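Rails, Baskets and Swirls: The Back Room at Lindsay Street

Posted 14/10/2023

I went over to Vullville to see whether hanging everything on the wall does what people say it does for a small workroom. My expectations were low, and I'd put them at slightly less low now.
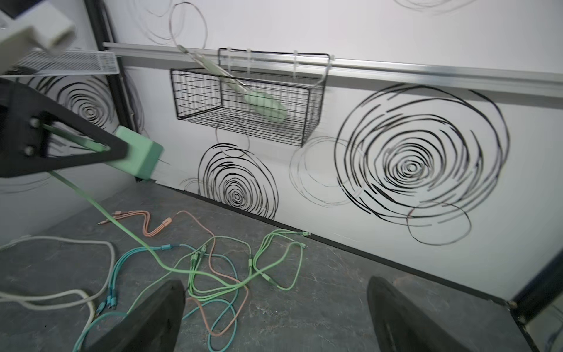
The room is part of a ground-floor unit on Lindsay Street, 787 square feet altogether once you add the front office and the hallway with the sink. It was redone in February on what was called a modest budget. I've never met a budget that wasn't called modest. The idea was to get the small stuff off the floor and give the walls something to look at, and those are two separate jobs that tend to get in each other's way.

I've kept my notes in the order I wrote them, which is why they wander.

The rail
Aluminum, horizontal, up near the top of the wall. The system is sold as Sallura, and the pitch is that you can rearrange it whenever you like. I've owned three versions of this idea from different makers and I have rearranged them exactly never. You put the basket where your hand goes the first day and that's where it lives until you move out. Still, a rail is easier to level than a row of separate hooks, and it leaves fewer holes for the landlord to get upset about.

The basket
Black wire mesh. I like mesh for one thing, seeing what's in it from across the room, and dislike it for nearly everything else. Pens go through. Screws certainly go through. Dust collects on every little crossing and you can't wipe it, you have to take the whole basket down and rinse it. For one long-handled brush it does fine. A nail would also do fine for one long-handled brush.

The clips
White plastic, and I have my doubts. A metal rail and a metal basket with plastic in between means the plastic decides how much you can hang. The box gives a weight limit, and I believe weight limits on boxes about as much as I believe serving sizes on chips. Replacement clips come in a bag of 15. You may take that as generous or you may take it as a hint.

The brush, or something like one
Light green, rounded head, long handle. It leans, as anything long will in a basket. People who sell wall storage always photograph it with short, fat objects for this reason. If you want long handles to hang straight, hang them from a hook by the end and skip the basket.

The swirls
I was ready to hate these. Big black circles inside circles on a plain white wall sounded like a dentist's office trying to look young. They're better than that. The sizes differ and they aren't lined up, so your eye doesn't start looking for the one that's crooked. The paint came from Skollberg, the black and the white both, and the whole job was $114 in materials by the invoice I was shown. No labor on that invoice, of course. There never is.

The faint gray circles
Between the black ones you get some thin gray outlines too. I couldn't settle on whether they were meant to be left that light or were guide lines that were never filled in. I asked and got two answers. Either way I'd leave them alone. They soften the gap and they cost nothing.

Pattern behind storage
My real complaint about the wall. If you're going to paint a large pattern, you have to accept that shelves will end up in front of it, and one of these swirls already sits behind the wire shelf. With an open wire shelf you can get away with it. Load that shelf with bins and half the circle disappears, and then you have a painting of nothing much. I'd have planned the shelving first and the paint second. Most people do it the other way around, paint being the fun part.

The wire shelf
White wire, the kind found in closets all over the country. Cheap, light, ugly in a way we've all stopped noticing. Small things tip over on it. A cut piece of hardboard laid over the wires fixes that, and then it collects dust like any other shelf.

The baseboard
Black. I keep coming back to this as the best decision in the room. White baseboard in a workroom looks scuffed by the second week. Black ties in with the paint and gives the wall an end. It also means you don't need to be very careful where the mop goes.

The floor
Dark gray and mottled, and very forgiving. It'll hide crumbs, lint and small black screws equally well, so whether that counts as a good feature depends on how often you drop screws. I drop them constantly. I was told it took a long time to choose, from 23 samples, and that the winner was the second one they looked at.

The cords
So much for getting everything off the floor. The cords are all over it, green and teal and peach, with a white one looped off to the side. The theory with colored cables is that you'll know which is which. I've tried it. You know which is which right up until they tangle, and then you know you have a green knot. Color helps you trace a cable that's already been routed somewhere sensible. It does nothing for one that hasn't been routed at all.

What I'd spend money on here is a cable tray along the baseboard, before a single further basket goes on that rail. Hook-and-loop ties would be a start. They're cheap and they don't care what color anything is.

The mint green block
Boxy, a nice color, with a green cable running out of it across the floor. It does go well with the brush. I suspect someone has a favorite color.

Would I copy any of it?
The baseboard, yes, this winter if I get the time. The swirls, maybe on one wall of a room where I don't own anything tall. The rail I'd want to see again after a year of real use, with a heavier load on those clips. I've read a lot of glowing write-ups of wall rails and nearly all of them were written the same weekend the rail went up.

A few people wrote after the last gallery to say I'm too hard on storage products. Possibly. I've also got a garage shelf full of storage products that are currently being stored – the over-door rack, the magnetic strip, the little drawers that don't open unless you hold the frame – and all of them looked terrific on the day.

If you've had a Sallura rail up for longer than a year, send me a note and tell me what's hanging on it. I'm mostly interested in what you took off.

More galleries
Pegboard, two years later
The Vullville hallway with the sink
Closet wire shelving: three ways to stop things tipping
Black trim in small rooms
What I hung up and took down again
Skollberg whites compared on one door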